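The Well at Stemdale

Jamie Bramwell did not believe in the water, and had said so to the woman at the gate, who charged three dollars anyway.

"You don't have to believe in it," she said. "You just can't bring a dog."

Jamie had no dog. What Jamie had was an assignment from a magazine that paid late, and a mother who had driven up to Stemdale in July with a bad hip and come home claiming she could kneel. She had knelt, in fact, on the kitchen floor, to prove it. Then she had needed a chair to get up, which she said was a different matter and had to do with the floor.

The path to the well ran downhill through birches. Someone had nailed little boards to the trees with the names of people who had been helped. Jamie read a few of them. They were all first names. Ruth, sleep. Carl, shingles. Another Carl, nerves. You could paint a board like that in a minute, and who was going to go looking for Carl?

At the bottom there was a stone ring with a tin lid, a bench, and a man named Masilela, who looked after the place. He was eating a sandwich out of wax paper. He moved over to make room.

"You're the writer," he said.

"Did she call down?"

"You have a notebook out."

Jamie sat. The well made no sound at all. There was a smell of leaves and a little bit of rust, and a ladle hanging from a chain.

"How many people come here?"

"On a good Saint's Day, 200. Otherwise a few."

"And how many get better?"

Masilela thought about that while he finished his mouthful. "How many would have gotten better at home?"

It was Jamie's own next question, and it was annoying to have it taken. Jamie wrote it down as if it were a quote that would be useful, and then crossed it out.

"So you don't believe in it either."

"I didn't say that." He folded the wax paper into a square, and then into a smaller square. "I drink it. It's good water. My wife drank it for two years and she died. Her sister never touched it and she died too, a little quicker. I don't know what you do with that."

"You could test it."

"They tested it. Some fellow from the county. He said it had iron."

"That's all?"

"He seemed let down, too."

Jamie drank some, finally, because it would look bad in the story not to. It was cold and it tasted the way a key smells. Nothing happened. A knee that had been sore since the drive went on being sore. Jamie noted this, with the time, and felt a mean sort of satisfaction, the kind you get from being right about a restaurant.

The woman at the gate rented rooms as well, and it was too late to start back. The rooms were in what had been a round grain store, so that no furniture sat quite flush to anything and the bed stuck out like the hand of a clock. She showed Jamie how the window latched. She said the last guest in there had been a surgeon, a real one, and that he had filled six jars.

"Did he say what for?"

"I don't ask. You want eggs or oatmeal?"

Jamie said eggs.

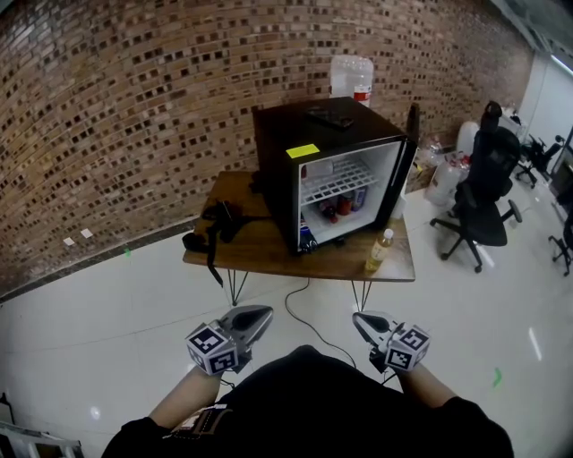
It was hard to sleep. The wind came over the hill and found the window, latch or no latch, and around midnight Jamie gave up and called home.

"Did you kneel?" said Jamie's mother.

"No, I didn't kneel. Why would I kneel?"

"You have to kneel. I told you that. You don't just walk up to it and drink like it's a gas station."

"You never said a word about kneeling."

"I showed you. I got down on the floor."

Jamie lay back and looked at the ceiling. So there it was, the way out, and there was always one. You hadn't knelt, or you'd knelt on the wrong knee, or your heart wasn't in it. Every one of these places had it. The bone at Zatik had it, and so did the weeping wall at Muno, which had turned out to be a gutter. You could never catch them, because the rule you broke was always the one you heard about afterward.

"Mom, how's the hip?"

There was a long pause on the line.

"It comes and goes," her mother's voice said.

"Comes and goes."

"It was very good in July."

Jamie didn't say anything to that. It was late, and the next thing to say was something about July being warm and dry, and hips liking that, and it would have been true. It could go in the article.

In the morning the eggs were hard and the woman from the gate was out splitting kindling. Jamie left the key on the counter and went down the path again, to check the spelling on one of the boards. That was the reason. There was frost on the tin lid, and Masilela's bench was empty.

Jamie stood there for a while. Then Jamie looked back up through the birches, both ways, like a person about to cross a road, and got down on one knee, the good one, and drank.

It still tasted like a key.

Getting up was no trouble. But it had been the good knee, so that didn't show anything. Jamie filled the coffee thermos to the top, screwed the lid on hard and carried it up the hill to the car.

More Stories

The Man Who Sold Weather
Second Cousin to the Bride
39 Steps Down, and Then Some More
What the Piano Tuner Heard
A Fair Price for a Goat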